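Flulton floor notes

Hi, and thanks for opening the readme first! Flulton is my folder of pictures and notes on floors and other flat surfaces, the speckled gray kind mostly, that you walk over or set things down on every day and never look at. I started it when I was trying to match a patch for my own hallway and couldn't find a single decent close view of anything gray. It has grown a bit since then.

What you get

There are 880 pictures in 12 folders, one folder per room. Each folder has a plain text file called notes.txt with whatever I knew about the surface: what the owner called it, how old they thought it was, what it gets cleaned with. Some of those files are long (Setsuko Hamada remembered everything about her sewing room) and some are one line. Sorry about folder 7, I was in a hurry.

File names are the room, then the time of day, then a running number. I kept time of day in there on purpose -- gray goes bluish or nearly white depending on the light, and if you're matching colors you'll want to compare a morning one with an evening one before you buy anything.
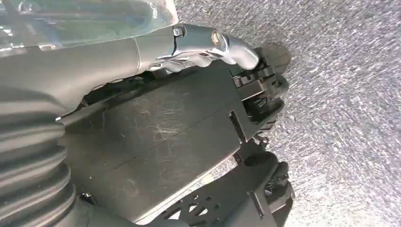 Gray speckle, close up. Cooler toward the upper right, washed out toward the lower right.

The short flecks are what I care about most. White, silver and darker gray all mixed together read as one flat color from standing height, and then you get down close and it's a whole crowd! I tag this look "fleck-short" in the notes. Grain that runs longer is "fleck-long", and Kimie Hamada and I still disagree on 112 of them, so those carry both tags.

Known problems

Bright patches are left as they came. I tried evening them out in August and hated it, the flecks went mushy. Folders 3 and 9 have 2 naming styles mixed together. I'll fix that some Wednesday when I have the evening free.

Using it

Take what you like for home projects, school, patterns, whatever. If you print any of it, please credit Flulton and thank Asuka Okabe too, who sorted the first half. Corrections go in corrections.txt, newest at the top.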